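Home Cleaning Laundry Kitchen Workshop Seasonal Contact

Looking after bed linen
December
By Fereshteh Daneshvar

Most sheets wear out from washing and drying, and very little from being slept on. A few changes in how you do both will keep a set going for years longer.

Wash new sheets before you use them. They come with a finish on them that makes them feel smooth in the shop and slightly slippery on the bed. One wash at 40 degrees removes most of it. Use half the usual detergent and no softener.

For ordinary weekly washing, 40 degrees is enough for cotton and polycotton. Go up to 60 if someone in the house has been ill. Check the label first, as some dyed cottons will not stand it. Do up the buttons on duvet covers and turn the covers inside out, otherwise the pillowcases work their way into the corners and come out in a wet ball.

Don't fill the drum. You should be able to get your hand in flat above the load. A king-size set is a full wash in most machines, and towels should go in separately. They shed lint, and they are heavy enough to twist a sheet round on itself. 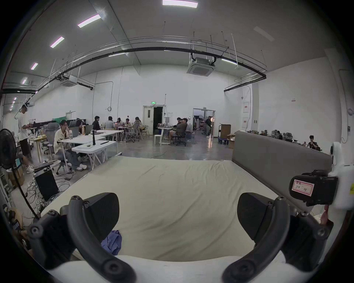

Pale sheets go yellow where people lie on them. It is mostly skin oil and body lotion. Soak the sheet overnight in warm water with a scoop of oxygen bleach, then wash as normal. Chlorine bleach makes this kind of yellowing worse. For a small mark, rub in a little washing-up liquid, leave it for an hour and rinse with cool water. Blood needs cold water and salt, as soon as you can get to it.

Take sheets off the line while they are very slightly damp. Fold them in half lengthways with another person, pull firmly from both ends, and fold again. Waltraud Schmieder, who ran the linen room at a guest house in Bradwood, ironed only the top 40 cm of each top sheet, the part that folds back over the blanket. I have done the same ever since.

If a fitted sheet keeps coming off at one corner, measure the mattress. A deep one with a topper needs a sheet with a 40 cm skirt, and many of the cheaper ones are a good deal shallower. Elastic that has gone slack can be replaced in an evening.

Upholstered headboards collect dust along the top edge. Go over them with the soft brush on the vacuum cleaner when you change the bed, working downwards, and do it before the clean sheets go on.

Store each set inside one of its own pillowcases. Keep them out of plastic bags, which hold the damp.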